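Notes from the Plamley heat meeting

I spent Sunday afternoon in the Plamley library basement, listening to people argue about pipes, and I had a great time. If you missed it, the question was whether our side of the river should join the Jestwood district heating loop or hold out for individual heat pumps.

The loop would take waste heat from the Goline data center and send it under the road to over 100 homes. Goline says it can supply water at 90 degrees Fahrenheit, which sounds lukewarm (and is!), so every house on the loop would still need a small booster unit. I hadn't understood that part before. I'd been picturing free hot radiators, and I bet I wasn't the only one.
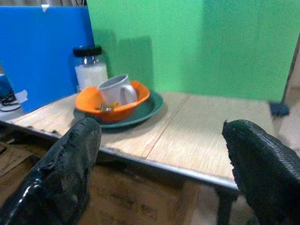
What it would cost us

The connection fee is still up in the air, and that bugged me. The engineers from Mihăilă, the firm that did the study, gave us a range so wide you could drive a bus through it. They promised a firm number in February. What they could say is that the contract would lock us in for five years, and a lot of folks in the room did not love that. One woman asked what happens if the data center closes. The answer was a backup boiler, running on gas, and you could hear the groans all the way to the parking lot.

I got up and asked about the older duplexes, mine included, where the insulation is pretty much newspaper and hope. Mihăilă's people said those should be sealed up first whichever way we go, and that the county grant can be used for it.
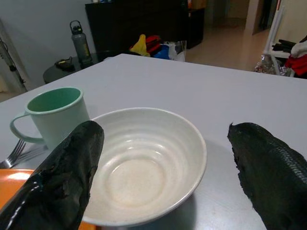
So I'm filling out the grant form this week, and if you live in one of the duplexes I'd get yours in too. It's five pages, mostly boxes to check, though page four wants your last year of gas bills and I had to dig for mine. I'm still leaning toward the loop, by the way, but I want to see that February number before I sign anything. Copies of the study are at the library front desk.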